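Open Day at the Gernolero Enamel Works, Hustotov

The bus from Hustotov station drops you at the back gate of the works, and in December that means a cold walk along the fence to get to the front. Doors opened at 10 a.m. I was early and stood in line with a school group and a couple who had come for the factory seconds.

Gernolero makes enameled pots, pans and mugs. The open day is free, but you need to sign up for the tour of the furnace hall, and those places go fast. I got one on the first round.

Pressing shop

The tour starts where flat steel sheet comes in on pallets. A press stamps out the blank and a second one draws it down into a bowl shape. It is loud, and ear plugs are handed out at the door. Our guide was Shigeru Maruyama, who came over from the Ishida plant to run the pressing line and stayed. He passed a raw mug body along the line of visitors. It was lighter than I expected and had sharp edges where the rim had not been rolled yet.

Handles are welded on in the next bay. Each welder works from a rack of parts and hangs the finished pieces on a moving chain, which takes them through the wash.

Enamel and furnace

The enamel itself is ground glass mixed with clay and water. It looks like thin paint. Large pots are dipped by hand and turned to let the extra run off, and the smaller pieces are sprayed. Everything gets 2 coats, a dark ground coat and then the color, with a firing after each.

You view the furnace from behind a rail. The heat reaches you well before that. Pieces go in chalky and come out glossy, and Maruyama said the color cannot be judged until they have cooled all the way down. Rejects go in a cage by the wall. Most had small pits near the handle – a weld that was not cleaned properly, he said.

The tour took a little over an hour. I would have liked longer at the furnace, but the next group was already waiting.

The old showroom

Upstairs is a single long room with 190 pieces from the company's past, in glass cases by decade. The Besotora line has a case to itself, all in one shade of dark blue with a white rim. Labels are short and a few are missing. I spent longest on the pattern books, which are open on a desk and can be leafed through.

Coffee and soup are sold at the end of the same corridor. The soup was lentil and came in one of their own mugs, which you hand back.

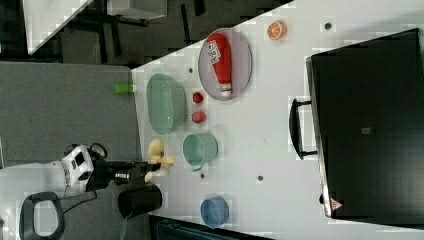
Getting there and buying seconds

The shop is by the front gate and stays open until 4 p.m. on open days. Seconds are on the left as you go in, priced by weight, and they do not take returns. Bring a bag. I bought 2 small saucepans with marks on the base and a milk pan for my sister.

There is parking across the road, but the bus is easier. Check the return times before you go in, as the last one leaves soon after the shop closes.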